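Janvier, presque onze heures du soir

J'aurais dû me coucher il y a une heure, mais je sais bien que si je n'écris pas maintenant je n'écrirai jamais, et dans trois semaines il ne me restera de cette journée que le goût du café de la machine (affreux) et le froid du parking. Donc, la visite chez Omoregie, à Mosmont. Enfin ! Depuis le temps que je disais que j'irais.

Partie trop tard, évidemment. J'avais prévu le car de huit heures et demie, j'ai pris le suivant, et j'ai passé le trajet debout contre la porte avec mon sac de couture sur le ventre. Pourquoi avoir emporté mon sac de couture à une journée portes ouvertes sur la robotique, mystère. Il y avait dedans mes ciseaux, deux ourlets à finir et une pomme. Les ciseaux m'ont valu un petit moment de gêne à l'accueil, on me les a gardés dans une enveloppe avec le numéro 241, et j'ai eu un badge avec le même numéro, comme au vestiaire du théâtre.

Le bâtiment est au bout de la zone, après le dépôt de carrelage. De l'extérieur on dirait un magasin de pneus. Dedans c'est clair, bien chauffé, et ça sent la moquette neuve. On nous a mis par petits groupes, nous étions sept dans le mien : un couple de retraités qui prenait des notes à deux sur le même carnet, trois étudiants, un monsieur très enrhumé et moi. La dame qui nous guidait parlait vite et bien, en marchant à reculons, et j'ai passé la première demi-heure à craindre qu'elle se prenne une chaise.

D'abord un diaporama, un peu long. J'ai retenu que le projet s'appelle Trokedier, qu'il est consacré au linge et aux vêtements, et que le partenaire qui s'occupe de la partie logicielle est à Ustuvness (le monsieur enrhumé a demandé où c'était, je n'ai pas entendu la réponse, il éternuait dessus). Leur collection de vêtements d'essai compte 836 pièces. Huit cent trente-six ! J'en ai vu une partie dans des bacs, triée par matière, et j'avoue que c'est là que j'ai commencé à m'amuser. Du molleton, du lin, des chaussettes, des draps-housses. Les draps-housses, paraît-il, tout le monde les redoute. Je compatis.

Ensuite la salle de démonstration. On se tient derrière une ligne jaune, et les postes de travail sont de l'autre côté. Je m'attendais à du bruit, à quelque chose d'usine, avec des vérins et de l'air comprimé. Ça ronronne à peine, on entendait surtout nos chaussures. Le programme du matin, c'étaient les jeans, et comme j'en raccourcis à longueur d'année je me suis faufilée devant sans la moindre politesse.
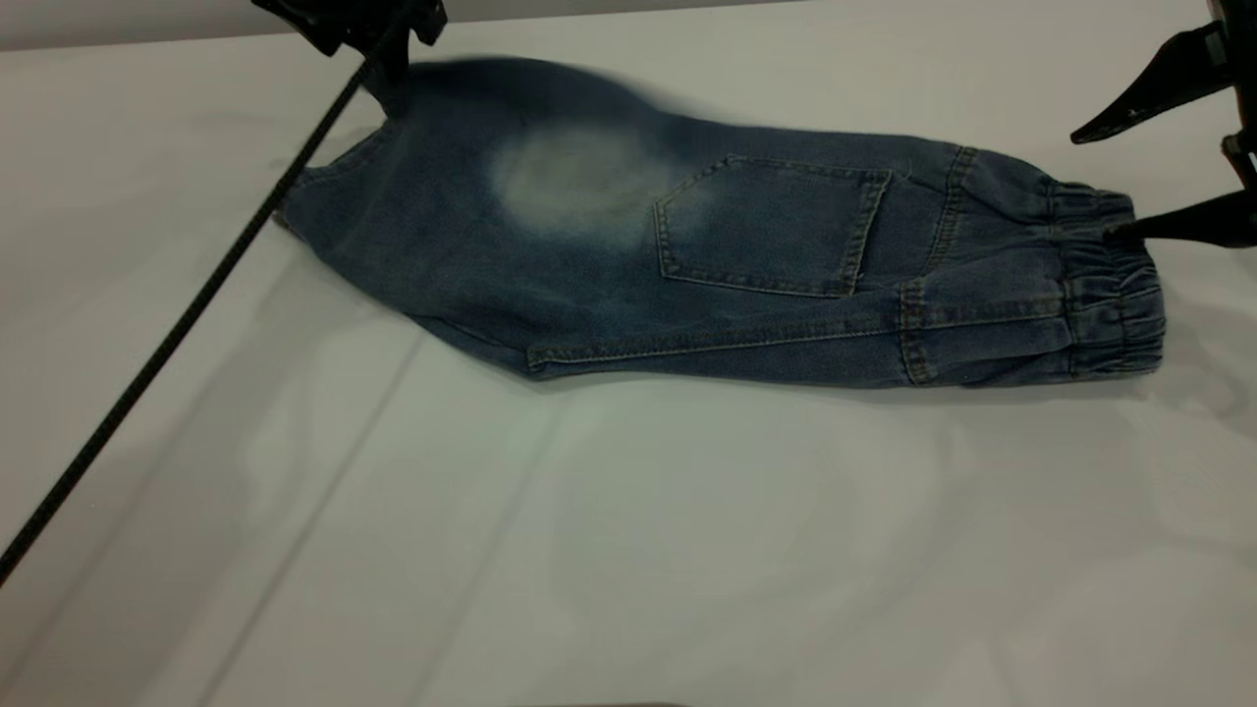 Pourquoi est-ce si difficile pour un robot de plier un vêtement ?
Parce que le tissu change de forme dès qu'on y touche : une boîte reste une boîte quand on la soulève, alors qu'un pantalon peut tomber de mille façons, et il faut regarder et corriger à chaque geste.

C'est l'un des étudiants qui a posé la question, et j'ai recopié la réponse de la guide à peu près mot pour mot au dos de mon billet de car, parce que c'est exactement ce que j'essaie d'expliquer depuis vingt ans aux gens qui trouvent que je facture cher un ourlet. Un tissu, ça ne se tient pas tranquille. On le pose droit et il repart de travers. J'aurais voulu applaudir.

Ce qui m'a plu, c'est le système des deux pinces, une à chaque bout, comme deux personnes qui plient un drap ensemble dans un couloir. L'une tenait le bas resserré par l'élastique pendant que l'autre s'occupait du côté de la taille. C'est ma méthode aussi ! Sauf que moi, le deuxième côté, je le coince sous le fer ou sous mon coude, et quand vraiment ça m'échappe, entre les dents. Un petit jean de rien du tout, une taille enfant à vue de nez, avec ses doubles surpiqûres dorées sur la poche. Je me suis demandé quel fil c'était. J'ai même posé la question, et on m'a regardée gentiment.

Autre chose que je veux noter avant d'oublier : la lenteur. Je l'avais imaginée comme un défaut et je l'ai trouvée reposante. À l'atelier je plie sans regarder, en parlant, en pensant à autre chose. Là, chaque mouvement avait l'air d'une décision. La dame retraitée a soufflé à son mari « il est plus soigneux que toi » et il a noté quelque chose dans le carnet, j'espère que c'était ça.

Pause vers midi, avec des sandwichs au fromage et ce fameux café. J'ai parlé avec une des étudiantes, qui veut travailler dans les blanchisseries d'hôpital, plus précisément dans les machines pour blanchisseries d'hôpital, et qui m'a raconté les tonnages, les chariots, les épaules fichues des gens qui font ça toute la journée. Ça m'a fait réfléchir. J'étais venue par curiosité, avec une petite méfiance de couturière (je ne vais pas le cacher à mon propre journal), et je me disais en mâchant que mon épaule droite, elle, ne serait pas contre un peu d'aide. Elle craque depuis novembre. Il faudrait que je rappelle le kiné, d'ailleurs. Je l'écris ici pour m'en souvenir et je sais que ça ne marche pas.

L'après-midi, on pouvait retourner librement d'un poste à l'autre. Les étudiants sont partis vers les écrans. Moi je suis revenue aux jeans comme une mouche à la confiture.
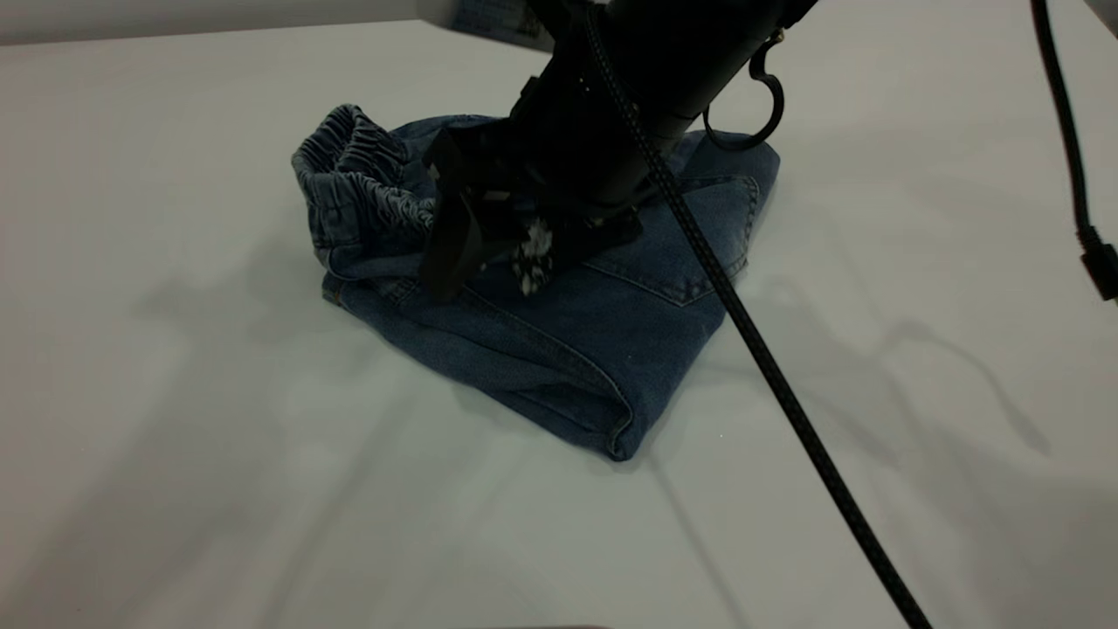
J'ai un vieux compte à régler avec les poches. À chaque pantalon qu'on m'apporte, je les vide, je les lisse, je les remets à plat, et il y en a toujours une pour ressortir au moment du repassage et me faire une bosse. Alors quand j'ai aperçu ce petit bout de tissu à motif noir et blanc qui dépassait au milieu de la pince, j'ai ri toute seule derrière ma ligne jaune. Doublure de poche ou étiquette, je n'ai pas su trancher, et je penche pour la doublure par pure solidarité. Le reste du jean était en paquet, la ceinture élastique toute froncée qui rebiquait vers le haut, et je reconnaissais tout : c'est la tête qu'ont les pantalons sur ma chaise le soir, quand je me promets de les plier demain.

J'ai demandé à la guide ce qui leur donnait le plus de mal, à part les draps-housses. Elle m'a parlé des élastiques, qui reprennent leur forme quand on les lâche, et des épaisseurs : savoir si on a saisi une couche ou deux. Là encore, j'aurais pu en parler pendant une heure. Je sens ça avec le pouce, je frotte un peu, ça glisse ou ça ne glisse pas. Elle a trouvé ça intéressant (ou elle est très bien élevée) et m'a demandé de lui montrer sur un torchon. Me voilà donc en train de frotter un torchon entre le pouce et l'index au milieu d'un laboratoire, avec mon badge de travers, et le monsieur enrhumé qui regardait par-dessus mon épaule. J'étais rouge comme une tomate et ravie !

Elle m'a proposé de laisser mon adresse pour une séance au printemps où ils veulent faire venir des gens du métier, repasseuses, retoucheuses, teinturiers. J'ai dit oui tout de suite, et j'ai écrit l'adresse tellement vite que je ne suis plus certaine du code postal.

Questions que je n'ai pas eu le temps de poser et que je garde pour le printemps :
le velours, dans quel sens ils le prennent
si la pince marque les tissus fins, la viscose par exemple
une chemise boutonnée, et qui la boutonne
le fil doré, toujours

Au retour, j'ai eu le car de justesse. J'ai récupéré mes ciseaux au passage, l'enveloppe était agrafée à quatre endroits et j'ai mis jusqu'au rond-point à l'ouvrir. La pomme, je l'ai mangée dans le noir en regardant les vitrines des cuisinistes. J'étais fatiguée comme après un mariage.

En rentrant j'ai voulu faire les deux ourlets, par bonne conscience. J'en ai fait un. Et pendant que je pliais le pantalon, je me suis surprise à regarder mes mains, la gauche qui tient, la droite qui rabat, la gauche qui lâche un tout petit peu avant. Je n'avais jamais remarqué qu'elle lâchait avant. Du coup j'ai recommencé, très lentement, en y pensant, et j'ai tout raté : un pli en biais, une jambe plus longue que l'autre. J'ai recommencé une troisième fois en écoutant la radio et c'était impeccable. Je le raconterai au printemps, si mon code postal est le bon.

Demain : racheter du fil écru, rendre le manteau de la pharmacie, le deuxième ourlet. Et le kiné.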